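The gripper that would not let go

Gallery page of the small handling group at Durnton. Text by Salvador Guerreiro. Last changed Wednesday, May 22, 2019.

Introduction

In January our hand-held gripper began to have a fault that took us a long time to understand. The fingers closed on an object in the normal way, but when the operator released the trigger, they stayed closed. It was not every time. On some mornings we worked two hours without any problem, and then the fault came twice in the same bag of objects. With soft toys and gloves this is only annoying. With a finger of a person between the pads it is a safety matter, and for this reason we stopped all work with the tool until we had an answer.

I was asked by the colleagues at Mutberg to put our notes in one place, because they use the same finger design and they wanted to compare. I have tried to write it in the order in which we learned the things, including the part where I was wrong.

How the fault was first noticed

The first report was written by the evening operator, and it says only "fingers slow to open, toy fell late." I read this note and I did not take it seriously. Plush is a difficult material for our pads. The fibers hold on to the rubber, and a light toy can hang on one pad for a moment after the grip is open. I wrote "material effect" beside the report and closed it. This was my mistake. I should have asked whether the toy was late or the fingers were late.

The second report came from Loureiro, our partner for the assembly of the tools. They had one unit on the bench for a normal check, and it stayed closed on a folded cloth with the trigger completely free. There was no plush in that test. After that we could not speak of a material effect any more.

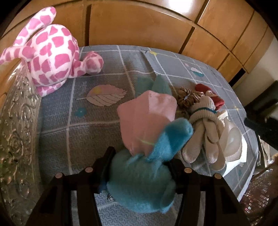 We then repeated the work with soft objects on a bed cover, as in the home tasks, and we wrote down each release by hand. The rule was simple: lift, hold still, let go, and look at the fingers and not at the object. In 867 lifts the fingers stayed closed 2 times. It sounds like very little, but a person who clears a bed with this tool can easily make so many lifts in a few days.

Both failures came after a long hold. When the operator lifted and released quickly, we never saw the fault. This was the first useful thing that we learned, and we learned it late, because in the beginning our test sheet had no column for the holding time.

What we thought it was

My first idea was the return spring. It is a small spring and it works against both fingers, so a weak one would explain a slow opening. We changed it on one tool for a stronger one. For a week we had no fault, and I sent a message to everybody that the problem was solved. The next week it came back on exactly this tool. I had to send a second message, which was less pleasant to write.

The second idea was dirt. Textile work leaves a lot of lint, and we found lint in the joints of every tool we opened. Cleaning helped, but it did not remove the fault completely. We keep the cleaning in the routine anyway.

What it was

The cause was in the trigger cable. Inside the handle the cable goes around a small plastic guide, and on the older handles this guide had an edge that was left from the molding. With time the edge cut a groove into the cable cover. When the cable was under tension for a long hold, the cover settled into the edge and stayed there, and the spring was not strong enough to pull it free. A small knock on the handle was enough to open the fingers. Several operators had been doing this knock for weeks and had not reported it, as they thought it was normal for the tool.

Loureiro cut open one handle for us and the groove could be seen without a magnifying glass. The wear began to be serious at about 3,000 closings.

What we changed

The guide is now a metal one with a round shape. All handles of the old type were taken back and none of them is in use at Durnton. The cable is replaced after every 800 closings, also if it looks good. The test sheet has a column for the holding time, and a second column with the question "Did you knock the handle?"

We also added a release pin on the side of the handle. If it is pulled, the cable is free and the fingers lose their force. Each operator must try the pin at the start of the shift, before the first object. Please do not skip this, also when you are in a hurry.

Still open

The report form in Govevent still allows a fault to be closed by one person alone. I have asked for a second signature on everything that concerns the opening of the fingers, and I am waiting for the answer. The colleagues at Mutberg will look at the guides in their own handles and send us the closing counts. When I receive their numbers I will add them to this page.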